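Skamville Robotics Club: Fall Gallery
Sunday, November 17, 2019

What a semester! Our simulation group has been building kitchens, filling them with odd objects and teaching a virtual arm to handle them. The project is called Pandby, and it has grown a lot since we started it in March — up to 300 practice runs in one weekend, all on the two computers in the back of the lab.

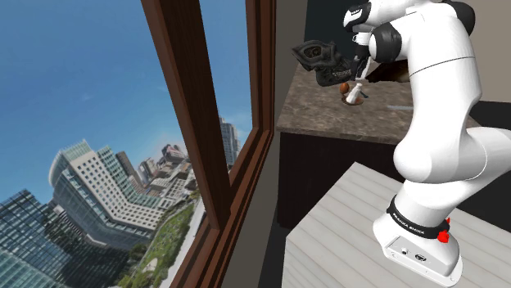

The Franka arm at the stone counter, with the gray skull by the gripper and the city outside the window.

We love these mixed-up counters. A long jaw with teeth is a very different problem from a plain box, and everyone in the group has a favorite object by now (the skull gets a lot of votes). New members pick their own items for the next round, so bring ideas!

Next up is the Roltero challenge: 24 kitchens, 90 seconds each. We're still tuning our grasp planner for it, and practice is open to anyone who wants to try writing a little code.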